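Home About Parishes Notices Contact
2 min read

The Pendthorpe Council of Churches wishes to clarify its position on Sunday gatherings following correspondence received in February. (1/8)

Our congregations remain open for worship. Livestreaming was introduced as a provision for the housebound and was never intended to replace the assembly of the faithful.
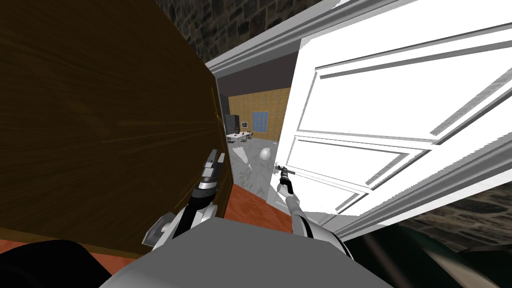
Member parishes recorded 2853 persons at in-person worship last month, against 3259 on the combined rolls. We give thanks for every one of them — and we ask clergy to telephone those who have been absent.

Hebrews 10:25 remains our guide. It is addressed to a people under pressure, and it tells them to keep meeting.

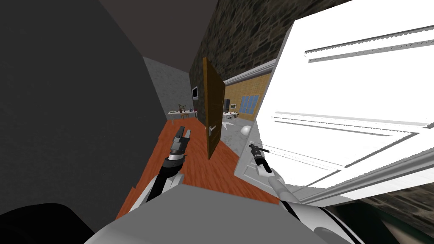 Parishes may set their own order of service. The Cano and Skinner congregations will continue to share a minister and will hold a joint Eucharist at 9:30 am.

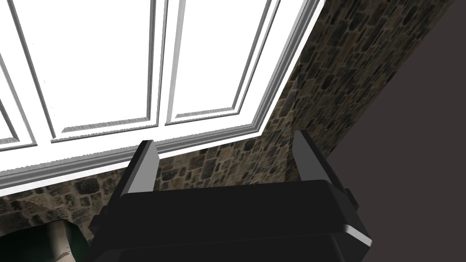 Prayer in the home is commended to all members. Households may use the short evening office, which takes no special furnishing or training. Two hands folded in prayer will do, held side by side like the pair of upright fingers in the picture, palms together or a little apart as is the custom of the house.

Cluvent Fellowship has asked to be recognised as an associate member. Its request will be considered at the next synod.

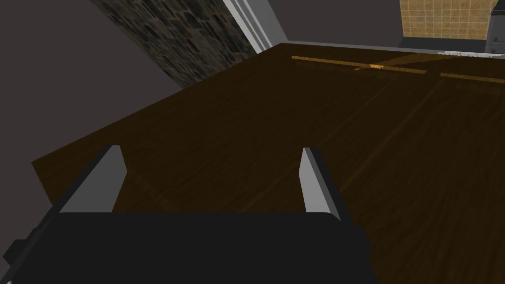
May a member receive communion at home? Members who are ill or frail may do so by arrangement with their minister, who requires 2 days' notice.

Rev. Asger Briem, Moderator (8/8)

30 shares 2 comments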